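Jillthorpe stock and finance system: progress report to the programme board

Prepared by Khanyisile Mabaso, implementation lead, Dorkia
9/6/24
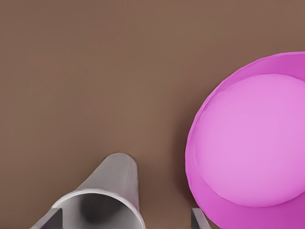 The period covered by this report was mostly taken up with data migration and the first full test of purchasing. Both are now far enough on for the board to take a view on the go-live date. The overall status is amber. It was green in the last report, and the change is down to the state of the supplier records, which are dealt with below.

Work completed

The finance ledgers have been set up in the test system and the chart of accounts has been agreed with the finance team. Opening balances were loaded twice. The first load did not match the old system because two cost centres had been closed part-way through the year and their balances left behind. These were posted across by hand and the second load agreed to the penny.

Purchase orders, goods receipt and invoice matching have been run from start to finish with real transactions taken from the old system. Of the 24 test scripts for purchasing, 6 failed on the first run. Four of those were set-up errors and have been put right. The other 2 concern part deliveries against blanket orders. We have a fix from Hafstein for one of them and are waiting for the other.

Warehouse staff at Oltosness have had their first session on the handheld scanners. The wireless signal is weak at the far end of the racking and the scanners dropped out several times. Jillthorpe's own IT team has ordered another access point. Until it is fitted we cannot sign off the stock count process at that site.

Data migration

Item records are in good shape. The stores team went through the list before it came to us and took out most of the dead lines, which saved us a good deal of time.

Supplier records are not in good shape. The extract contains 2,000 suppliers, and many of them appear under more than one name or with an old address. Payment terms are blank on a lot of the older ones. We can merge the obvious duplicates ourselves, but somebody in purchasing has to decide which terms apply, and the purchasing office has been one person short since the spring. We have agreed to split the list so that suppliers with an open order or an unpaid invoice are cleaned first. The rest can be loaded after go-live as they are needed.

Customer records have not been started. They were always planned for the next period and this has not changed.

Budget

Spending on consultancy days is in line with the plan. There is a small underspend on travel, as the chart of accounts workshops were held by video call. I propose to hold this back for an extra visit to Oltosness once the access point is in. The licence cost from Hafstein is fixed and has been invoiced in full.

The extra work on supplier records has been absorbed so far. If purchasing cannot free up any time, we would need to raise a change request for additional days, and I would bring that to the board before any of the work was done.

Risks and issues

Supplier data. As above. Owner: Manikandan Mathew. This is the main reason for the amber status.

Part deliveries. If the second fix is late, the fallback is for goods-in to close the order line and raise a new one for the balance. It works, but it is slow and the team do not like it. We would not want to rely on it for long.

Scanner coverage at Oltosness. Delivery of the access point has been confirmed but the fitting date has not.

Training. The system training room is shared with the health and safety courses and is booked up for part of the summer. Manikandan is looking at whether the upstairs meeting room could be used - it has enough sockets but no fixed screen.

Go-live date

The plan shows go-live at the start of August. We still think this can be met for finance and purchasing. For the warehouse module it depends on the scanners, and I would sooner bring the warehouse in a few weeks later than start it with a count process that has not been tested. The old stock system can carry on alongside for that time, with a nightly transfer of stock values into the new ledger. The transfer has been written but has only been run on a small file.

Decisions needed from the board

Whether to accept a later start for the warehouse module if scanner coverage has not been fixed by the end of user testing.

Whether purchasing can be given temporary cover while the supplier list is cleaned.

Next period

Load the first batch of cleaned suppliers. Re-run the failed purchasing scripts. Start customer records and the sales order set-up. Carry out a trial month end with the finance team, including the VAT return. Agree the training timetable and send it to line managers.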